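The gripper kit from Troltier comes in one box, and the product lead at Orkow, the integrator that has been trying it out since December, still sounds pleased about that. "I had it on the arm before my coffee was gone," she says. "Two fingers, a wrist camera, one cable. I love it!"

Her team gives it chores most of us would find dull: flattening packaging, picking up tools, coiling leads. She thinks those are the best tests going. "Cardboard never bends the same way twice, so you learn a lot from it."
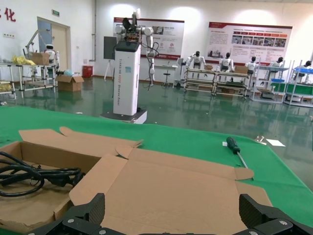
The kit's wrist camera view, with an opened box, a coiled cable and a screwdriver on the green cloth.

What would she change? The manual, mostly. It runs to 19 pages, and the calibration steps are near the back. She'd also like a softer set of finger pads for thin things like cards and clips.

Around 300 practice runs in, she's still finding new jobs for it. "Next we want to try 2 arms on the same table," she says. "I've already cleared my week for it."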